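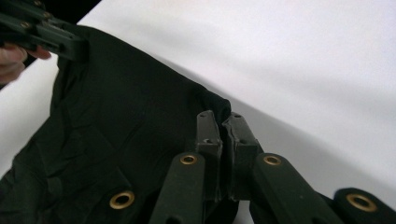 Troisième jour avec le kit de pinces à main Ollari, la paire à 425 euros. Je commence par le textile, c'est pour ça que je l'ai pris. Sur tissu sombre froissé, une pince tient le coin et l'autre travaille le pli. Les œillets en laiton aux articulations sont bien ajustés.

2/ Montage : 36 vis, notice Chu en anglais seulement. Comptez une soirée.

3/ Poids : 107 g de plus que mon ancienne Davudmont. Ça se sent au poignet.

4/ Patins de rechange vendus à part, délai inconnu. Je teste les torchons mardi.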